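How to Dye Old Cotton With Onion Skins

4 min read

I have been saving onion skins since last December and I am not even slightly sorry about the state of my kitchen cupboard. If you have never dyed anything before, start with these! They are free, they are very forgiving, and the colours run from soft gold to a deep rusty orange that people will ask you about.

What you need

A big old pan you will never cook in again
60 g of dry brown onion skins for every 100 g of cloth
Alum (most craft shops sell it in small tubs)
Washing soda
A wooden spoon, rubber gloves and a sieve
Cotton or linen, the older and softer the better

Pillowcases, napkins, worn-out shirts and tea towels all work well. Check the label first, as polyester hardly takes any colour and a mixed fabric comes out paler than you expect. My friend Noura Twal dyes the stitching thread too, wound into loose skeins, and I have happily copied her.

Step one: scour the cloth

Weigh your cloth dry and write the number down, because you will need it twice. Then put it in the pan with plenty of water and a spoonful of washing soda, and simmer for an hour. The water goes a really horrible yellow-brown, even with clean cloth. Pour it away, rinse, and do it again if the water was very dark. I skipped this on my first napkins and they came out blotchy, with a pale patch in the middle of each one.

Step two: the alum bath

Stir 15 g of alum per 100 g of cloth into a mug of hot water until it disappears, then tip it into a pan of warm water. Keep the lid on, open a window and don't breathe in the powder. Put the damp cloth in, bring it up gently until it steams, hold it there for an hour and leave it overnight. In the morning, squeeze it out and give it a light rinse.

Step three: make the dye

Cover the skins with water and simmer for 45 minutes. The colour comes out almost at once, which I still find thrilling -- it looks like strong tea within minutes. Sieve out the skins and put them on the compost.

Step four: dye

Lower the wet cloth in and keep it moving for the first ten minutes. Leave room in the pan! Crowded cloth creases, and the creases stay lighter. Simmer for up to an hour, lifting a corner now and then to look. It will dry a couple of shades lighter, so go a bit past the colour you want.
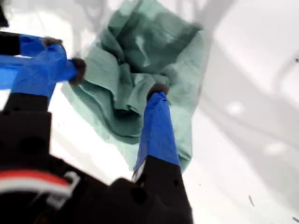 Let everything cool in the pan if you have the patience. Then rinse in cool water until it runs clear, and dry it out of the sun.

Changing the colour

A tiny pinch of iron powder in a separate bucket of warm water turns the gold to a mossy olive. Dip for 2 minutes, look, and dip again if you want more. Red onion skins are worth a try as well, though mine have given me tan, khaki and once a very odd pinkish brown.

Washing

Use a gentle liquid soap, wash cool, and keep the first few washes separate. Onion colours do fade in strong light, so I use them for napkins and keep them away from curtains. When mine get too pale I just dye them again.

Questions to Nantana Duangkaew via the contact page | © Harkura | Back to top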